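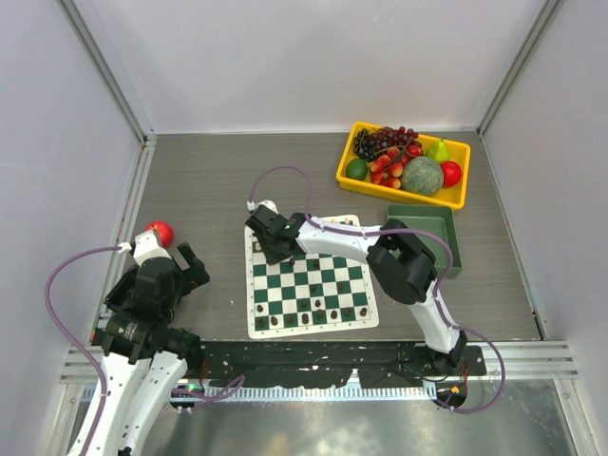
4.2 Placing the sensor
The Pokico room humidity sensor reads the air within a short distance of its vents, so its position affects every reading the base unit records. Choose a level surface away from windows, radiators and outside doors. Do not stand the sensor beside fresh fruit, set out like the red apple and the yellow tray of artificial fruit on this grey wood-grain tabletop, as ripening fruit gives off moisture and raises the reading.

1. Remove the battery cover and fit 2 AA cells. The lamp flashes green.
2. Set the sensor down with the vents facing the room. Leave a gap of 7 cm behind it.
3. Press and hold PAIR on the base unit until the display shows the sensor number.
4. Leave the sensor in place for 24 hours before using its readings to set the fan.

Note: Readings taken in the first hour are stored but left out of the daily average.

Note: If the sensor is wall-mounted, use the Prorivstead bracket (sold separately). Fix it at least 800 mm above the floor - lower positions tend to read high in rooms with a solid floor.

CAUTION: Do not spray cleaning products near the vents. Wipe the case with a dry cloth only.

If the display shows E2, move the sensor closer to the base unit and repeat step 3. For range limits, see section 4.5.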